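让机械臂先在仿真里把路走错

2018年7月29日

Ello是一套双臂机器人的运动规划软件,由Belton的一个小团队维护。从二月的版本算起,它换过4次碰撞检测的写法,规划器的主体却一直没怎么动。

最早的规划器用的是Dijkstra算法。团队把手臂的关节角切成网格,每个格子是一个节点,相邻格子之间的代价按关节转动量计算。单臂只动三个关节时,这个办法很好用,结果可以复现,出了错也容易查。换成双臂,节点数量立刻失控,内存先撑不住。后来的做法是分两层:上层仍在一张稀疏的图上跑Dijkstra,图里只存883个事先验证过的姿态;下层在相邻姿态之间做局部插值,再逐段检查碰撞。

姿态图由一个叫Ploda的工具生成。它在仿真房间里随机采样,把两条手臂互相打架的姿态去掉,剩下的连成图。生成一次要11个小时,通常夜里跑。房间里的桌子一旦挪了位置,受影响的边要重新检查,节点可以保留。

感知部分的麻烦更多。规划器需要知道夹爪前方有什么,腕部视角却常常对着一面墙,几乎没有可用的纹理。深度估计在这种画面上会给出很自信的错误数值。团队目前的处理是给每帧算一个纹理分数,分数过低就不更新障碍物地图,沿用上一帧的结果,同时把手臂速度降下来。连续6帧都过低,手臂停住,改由头部视角重新定位。

这条规则有副作用。手臂贴着墙走的时候会一顿一顿,演示起来不好看。有人提议直接信任关节编码器,不看图像。在仿真里这样做没有问题,到了真机上,底座稍有偏移,误差就会一路传到指尖。

日志工具是今年才补上的。以前每次失败只留下一行错误码,现在会把同一时段各视角的画面连同关节角一起存下来,可以逐帧回放。开发者说,很多原先归到规划器头上的问题,回放之后发现出在坐标系转换上:腕部视角是斜的,少乘一个旋转矩阵,墙就成了地板。

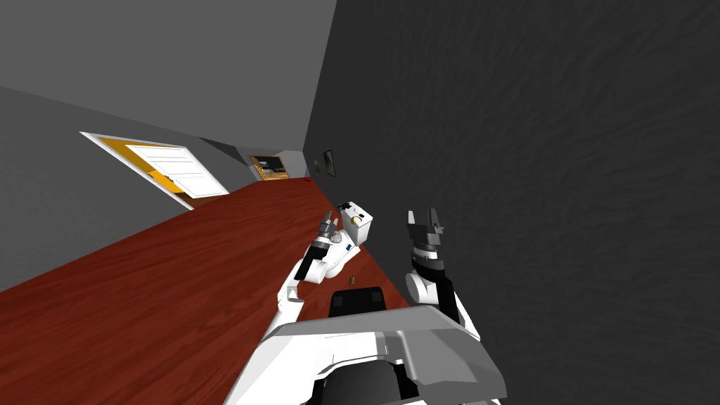
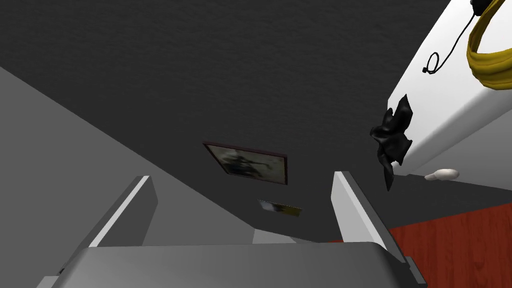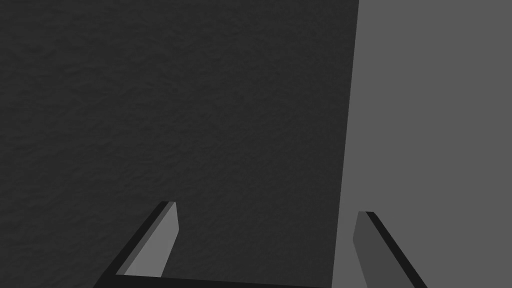
仿真房间中的三个画面,都能看到夹爪手指和深灰色表面。

全文约950字,阅读需4分钟

下一步是把下层插值换成带速度约束的轨迹优化。现在的局部插值只保证不碰,不管快慢,两条手臂到达的时间经常对不上。新的优化器已经能在单臂上运行,双臂版本还会在个别姿态附近来回振荡,暂时加了迭代次数上限,超过就退回旧的插值。

Ploda的文件格式也要改。目前姿态图和房间模型存在同一个文件里,换房间就得整份重建。拆开以后,手臂自身的碰撞结果可以单独保存,换房间时只需重查与环境有关的部分。旧格式的读取接口会保留到下一个大版本。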